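In defence of the badly folded tea towel

214 shares | 7 comments

My grandmother, Kazimiera Szulc, ironed her tea towels. She ironed them on Sunday after lunch, in quarters, with the radio up, and then she stacked them in the drawer so the folds all faced out. I have inherited her drawer, or at least the dresser it lives in, and I'm sorry to say that what goes on in there now would have put her in bed for a week.

I fold mine, mostly. Sort of. What I don't do is fold them well, and after 2 years of feeling guilty about it every time I opened the drawer looking for the good scissors, I've decided I'm done.

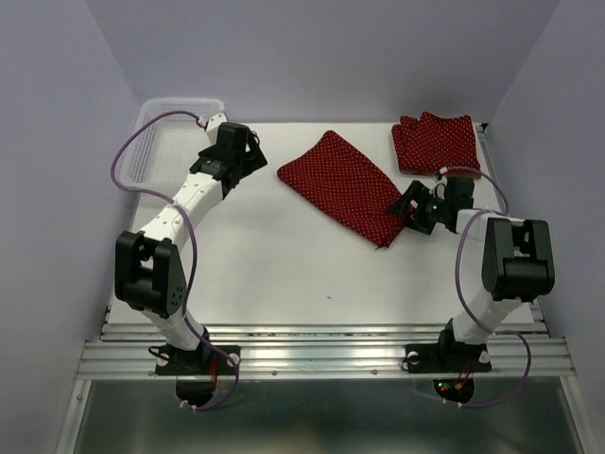

Cloths are the one bit of the laundry I don't mind, if I'm being fair to myself. Sheets are a wrestling match and socks are a grief, but a basket of kitchen cloths can be dealt with while the kettle boils. I like a plain white plastic basket parked in the back corner of the table where it can't be knocked, and I like a spotty red cloth, and I like it folded into a rough rectangle and left lying on whatever diagonal it landed on. It's folded. It's got a long side and a short side. Grandma would have squared it to the table edge and then run her thumbnail down the crease – and for what? So it could mop up gravy at six o'clock?

My neighbour Eugeniusz Makowska disagrees with me on this, loudly, over the fence. He buys the plain ones from Witcombe, all the same colour, and folds them in thirds so they stand up like books. He reckons it saves him time. I reckon he's never timed it.

And matching! Who decided they had to match? I've got spots, I've got checks, I've got a souvenir one from Killidard with the map nearly washed off it. They don't stack evenly because they were never the same size to begin with, and no amount of careful corner work is going to fix that.

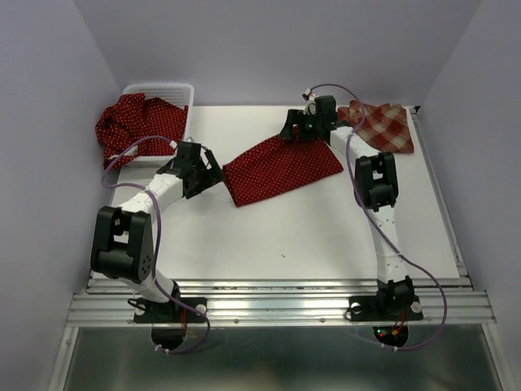
Spots in the basket, spots on the table and a plaid one in the corner. Good enough for any drawer.

I will give the ironers one thing. A pressed cloth does feel lovely for the first wipe. If you've got the arvo free and something decent on the radio, go for your life. But I've stopped refolding the ones my kids have done, and the drawer still shuts if you lean on it a bit.

7 comments | Share this

Related
Seven uses for a Jomevholm dresser nobody wanted
The pegs I'd save in a fire
What November does to a clothesline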